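3.2 Household rice preparation and water measurement

The second part of the study looked at how people measure rice and water at home. Earlier work on arsenic and starch in cooked rice mostly assumes that cooks follow the package directions. Our interviews suggested that many do not, so respondents were asked to name the vessel they use for measuring, the number of times they rinse the grain, and the point at which they stop adding water.
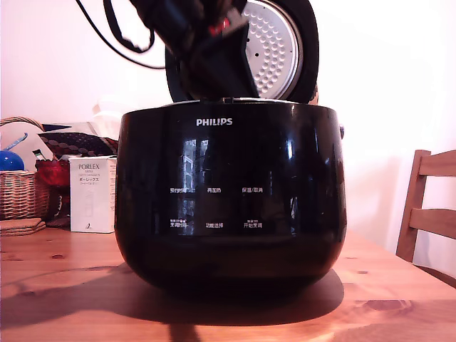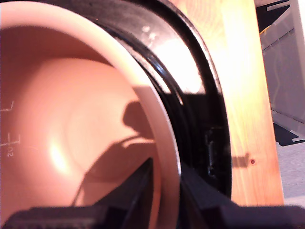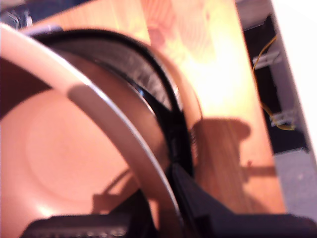

Figure 4. Kitchen equipment of the type covered by the questionnaire: a rice cooker with the lid open (first panel) and a pink bowl (second and third panels).

The questionnaire was sent to 541 households in the Pedeck district in April and returned by 331 of them. Households that ate rice less than once a week were kept in the sample but analyzed separately. Barbara Jasińska and Lech Walczak coded the open answers independently. Where their codes differed, Georges Hamdan read the answer and made the final decision.

Answers on measuring fell into 2 broad groups. The first group used a fixed volume, most often the cup supplied with the cooker or a drinking glass kept for the purpose. The second group judged the water by its depth above the rice, using a finger joint or a mark on the pot. Respondents in the second group often said they had learned the method from a parent and had never compared it with a measured amount. Several used both methods, with a cup for the rice and a finger for the water.

Rinsing was harder to code. The word "rinse" was taken by some respondents to mean one change of water and by others to mean the whole process, however many changes it involved. Follow-up calls by Lena Krajewska cleared up most of these answers. Those that remained unclear were left out of the rinsing analysis but kept in the rest.

Rice variety also mattered. Cooks who bought short-grain rice tended to rinse until the water looked clear. Those who bought parboiled rice often skipped rinsing entirely, and a few were surprised to be asked. Soaking before cooking was reported mainly for brown rice.

We did not weigh the rice or the water in respondents' homes, so the ratios given in Section 3.3 rest on reported volumes. A respondent's glass was converted to milliliters only if its capacity was stated in the answer or given during the follow-up call.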